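Questions we get about the Prondcombe Bread Club, answered in the order they annoy people. Last revised 24 Mar 2018 by Isla Dunstan, who also does the ordering, so please be kind.

## Joining and boxes

### What do I get for my money?

A recipe box every month except August, when it is too hot to prove anything sensibly and we are all in a bad mood. Each box has flour, any odd bits you can't get in a normal shop, and three recipes printed on card. There is also a sheet of notes, which is where I put the things that went wrong in testing.

You supply water, salt, an oven and patience. We used to include salt. People wrote in about the salt.

### How much is it?

£66 for the season. There's no monthly option, and no, you can't pay in sourdough.

### Can I have only the recipes?

Yes. All the back recipes are on the site for members, and the search box works if you spell things the way I did. Try "foccacia" as well as "focaccia" for anything before the second season.

## Dough

### My dough is stuck to everything. Have I done it wrong?

Probably not. The Macedo loaf is a wet dough and is meant to alarm you. Wet your hands, leave the flour bag where it is and do four sets of folds, half an hour apart. By the third set it should feel less like wallpaper paste. If it doesn't, check that you weighed the water and didn't measure it in the jug with the worn-off lines that everyone owns.

### What do you mean by "fold"? The card isn't clear.

The card has been rewritten twice and I accept that it isn't clear.

Wet one hand, slide it under the far side of the dough, pull up until it resists, and lay it over the middle. Turn the bowl a quarter and do it again. Four pulls make one set. You want to stretch the dough without tearing it, so stop when it tells you to.

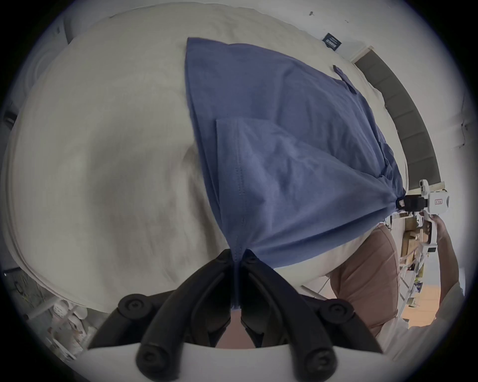
Shaping the Zirkel buns is another matter, and it's where most of the post comes from. Divide the dough into pieces, flatten each one gently, and leave them for ten minutes under a cloth before you go near them again. Then bring one side over, bring the other side over, and narrow it all down towards you until you have a rough kite. The blue shirt has the outline you're after, wide at the top and gathered to a narrow tip at the bottom, creases and all. Pinch the tip firmly, roll the wide end down to meet it, and put the bun on the tray with the join underneath. If yours come out looking like slippers, bake them anyway. They taste the same, and butter covers a good deal.

### Can I use a mixer?

You can for the Zirkel buns. Use the dough hook on the lowest speed and stop when the dough comes away from the sides. I wouldn't for the Macedo, which climbs the hook and then wants to meet the motor.

### Can I leave it overnight?

In the fridge, covered, yes. Most of our doughs are better for it. The flatbreads are the exception, as they go grey and smell of paint. They're harmless, but you won't win anyone over with them.

### How long should it prove?

Until it's ready. I know. The times on the cards were taken in my kitchen, which faces north and has a door that doesn't shut. If your house is warm, start looking half an hour early. Press the dough with a floured finger: if the dent fills slowly and not quite all the way, put the oven on. If it springs straight back, go and do something else.

## Cloths and kit

### Do I need a proving cloth?

You need some sort of cloth. Plain linen or heavy cotton, with no fluffy side, washed without fabric softener unless you like your crust to taste of meadow. Rub flour well into it before the dough goes on. Rice flour is best for this and one bag will outlive you.

Pleat the cloth between loaves so they hold each other up. Afterwards shake it outside, let it dry fully, and fold it away. It only needs washing when it starts to smell like a pub carpet.

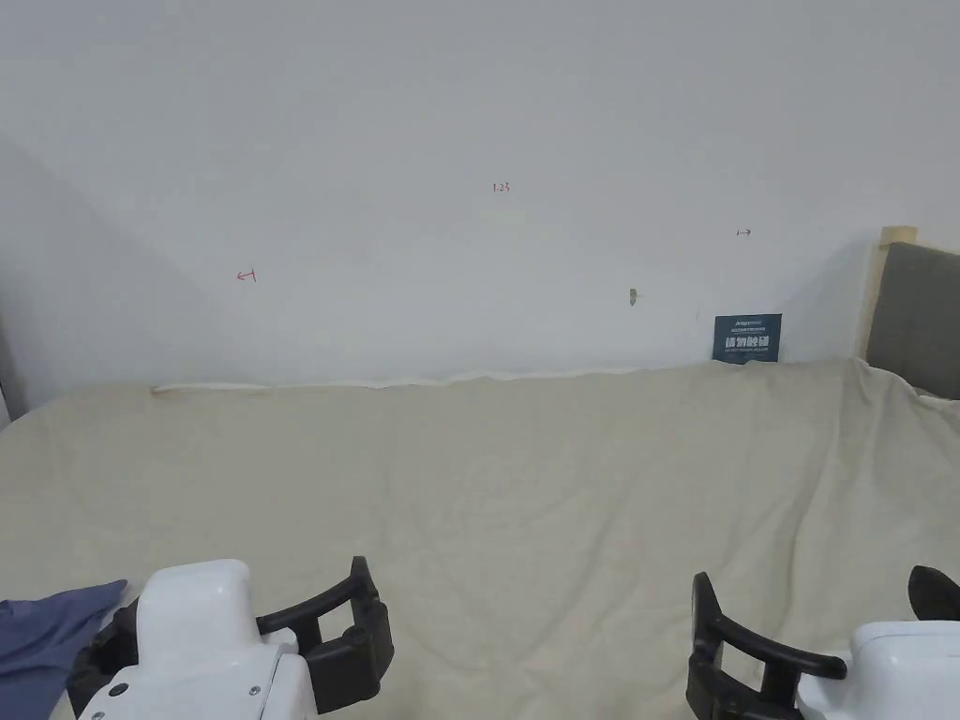 *Pale cloth, softly wrinkled. Ironing is optional.*

### Which tin?

A two-pound loaf tin for anything the card calls a tin loaf. Manufacturers disagree about what two pounds looks like, so fill yours no more than two thirds of the way and make rolls with the rest.

### Is the Furkine worth buying?

It's the lidded pot we sell, and I'm hardly going to say no. It gives you a good crust and a sore back. Any heavy pot with a tight lid that can stand a hot oven will do the same job, including the one your aunt gave you. Check the knob on the lid first. Some of them melt.

## Baking

### My crust is pale and soft.

Your oven is cooler than it claims. Most are. Give the loaf another ten minutes with the lid off, and go darker than you think is decent. If you weigh 300 grams of dough for a small loaf, it will be done well before the big one, so don't bake them side by side and expect them to agree.

### Why is it gummy in the middle?

You cut it while it was hot. I do too. Wait an hour for white and longer for rye, or accept the gumminess as the price of hot bread and butter.

### Can I freeze it?

Slice it first, freeze it in a bag, toast it from frozen. The Zirkel buns can go in whole. Anything with custard in it can't, and I'm sorry for the person who tried.

## Problems

### My box hasn't come.

Check with next door, then check behind the bins, then write to us with your membership number. If it starts with 2263 you joined through the Prondcombe market stall and your box is waiting there for you, as it has been every month.

### Something in my box has burst.

Send a photo and we'll post another. Please don't return the burst one.

### I hate rye. Can I skip that month?

You can swap it for the white flour box if you let us know before the first of the month. After that the rye is in the van and so are you, in a manner of speaking.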